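Packaging Test Technician – Vukport

Location: Vukport, Building 4, Edevum
Hours: full time, day shift, 7:00 start
Reports to: Petrică Bogdan, Laboratory Supervisor
Reference: PT-17

Vukport tests transport packaging for manufacturers of household goods and small appliances. Work covers drop, vibration, compression and climate testing, with written reports issued to the client. The laboratory has an opening for one technician on the Rivera line, which handles trays, inserts and corrugated outer cases.

Duties

Receive samples, check them against the delivery note and enter them in the Skandus database.
Condition corrugated samples before testing and log temperature and humidity at each reading.
Set up and run drop sequences on faces, edges and corners according to the test plan.
Run top-load compression tests up to 1000 lb and save the force curves.
Open tested packs, record damage to the product and to each layer of packaging, and photograph it.
Cut board and film specimens to size for tear and puncture tests.
Draft the results section of the report. Final review is done by the supervisor.
Keep the calibration log current – instruments past their due date are tagged and taken out of use.

Requirements

High school diploma or equivalent.
At least 2 years in a test laboratory, quality department or packaging plant.
Able to read engineering drawings and use calipers, scales and a moisture meter.
Able to lift 50 lb without assistance and to stand for most of the shift.
Clear written English. Reports go to clients with little editing.

Useful but not required

Experience with vibration tables.
Knowledge of thermoformed trays and common film types.
Forklift certificate.

Conditions

The position is permanent after a trial period of 4 months. Safety shoes and cut-resistant gloves are supplied. Overtime is occasional and paid at the higher rate. One Thursday evening per month is reserved for equipment maintenance and counts as working time.

Bench work with a utility knife is a regular part of the job. 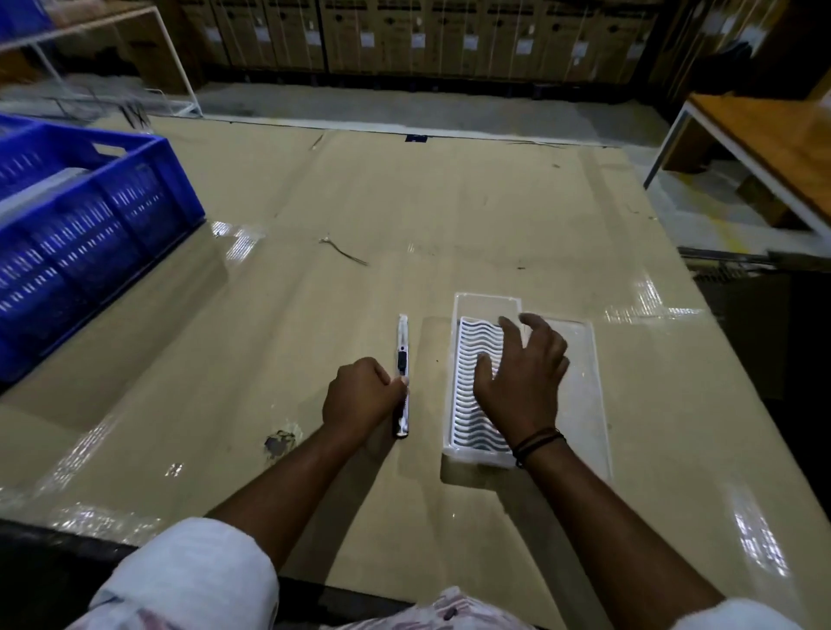
How to apply

Send a resume and a one-page summary of relevant test experience to Faraji Massawe, Personnel Office, quoting the reference above. Applications close at the end of May. Selected applicants will be invited to a practical session at the laboratory, which includes measuring a sample case and writing a short damage report. Travel costs are not reimbursed.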